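Wednesday, October 14, 2026

Burgers again for lunch. I had put the tomatoes out first thing so they would not be fridge cold, then sliced them after ten. The big ones this time, from the box Mikkel Nørgaard brought over. They are uneven, all lobes and dents, and a slice is never round. I cut them a little thicker than last week because the thin ones fell apart when we picked them up.

I went back and forth on whether the tomato should go straight on the bread. My mother always put the lettuce down first. I have stopped doing that, as I like the juice in the bread, at least if the burger is eaten right away.
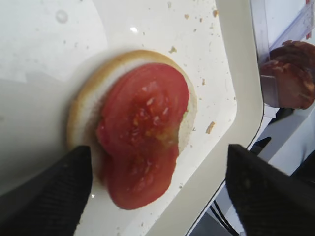
Entry last changed: October 14, 2026, 9:40 p.m.

One slice from the widest part hangs over the side of the bun. I don't mind that. Anathi Zwane does, and would trim it, but then you have a pile of trimmings and nothing to do with them. I ate hers standing up, with salt.

The buns were from the bakery on the corner. They had 6 left and I took them all. Plain ones, mostly, and one with seeds. They cut cleanly with the bread knife, and I left them untoasted to save washing the pan twice.

Purple cabbage was the other thing I wanted to try. I shredded half a head, which was far too much, and chopped a head of green lettuce. Both went into the clear container with the two sections. The greens always creep over into the cabbage, and by the end of lunch it is one salad anyway. Next time a quarter of a cabbage will do. The other half is wrapped and in the bottom drawer and needs using by the weekend.

Tomato slices keep better on edge than in a flat stack. Flat, the bottom ones get crushed and stick together.

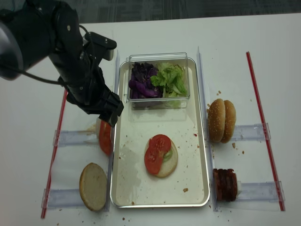
Aleksi Koskela thought the cabbage wanted vinegar and a pinch of sugar, left to sit for an hour before lunch, and said that raw like this it was mostly noise. He had a second helping of it all the same. I said I would try the vinegar on what was left over and keep some plain for Anathi.

Washed up by two. The metal tray took a while, as crumbs get into the corners and the cloth only pushes them along. Ended up using the old toothbrush.

Spent $11 in all, not counting the tomatoes. Still to buy: vinegar, mustard, paper towels. Mikkel wants his box back by Friday.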